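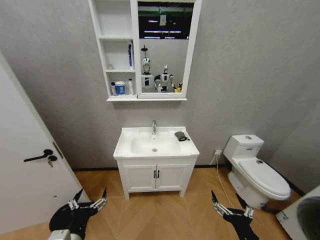
Shower tray

By Tahira Marwat
Last updated in August

A shower tray (also called a shower base) is the shallow basin that forms the floor of a shower. It collects the water and leads it to a waste outlet. In most homes the tray is fixed to the floor before the wall tiles and the screen are fitted.

Materials

The oldest type still in common use is fireclay, a heavy ceramic which is fired at high temperature. It resists scratches well, but it is difficult to lift and cannot be cut on site. Pressed steel trays with an enamel coating are thinner and lighter. They can sound hollow under the feet if the support below is poor.

Since the spread of plastics, the most usual type is a resin and stone mixture covered with an acrylic sheet. Trays made only of acrylic, strengthened with glass fibre, are cheaper and easy to carry up the stairs, but they bend more under weight. Some makers, among them Rastetti, also sell solid resin trays which the installer can trim with a saw to fit an uneven wall.

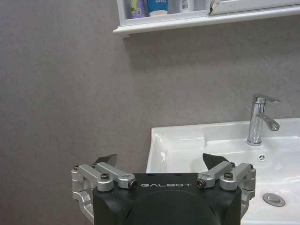

Height and installation

Low trays are laid directly on the floor, on a full bed of mortar, and the waste pipe runs between the joists or in a channel. Raised trays stand on adjustable legs and are closed at the front by a removable panel. They are chosen where the pipe cannot go below floor level, for example on a concrete slab. The Fenia range is sold in both forms.

The tray must be level at its rim, as the slope towards the outlet is already moulded into it. The joint with the wall is sealed with silicone. Many trays have an upstand, a small raised edge on three or four sides, which goes behind the tiles and stops water from passing if the silicone fails.

Surface and care

Smooth trays become slippery with soap. Textured finishes give a better grip but hold more dirt and need a soft brush. Abrasive powders should be avoided on acrylic, and strong acids on enamel.

See also: Wet room; Shower waste; Bath panel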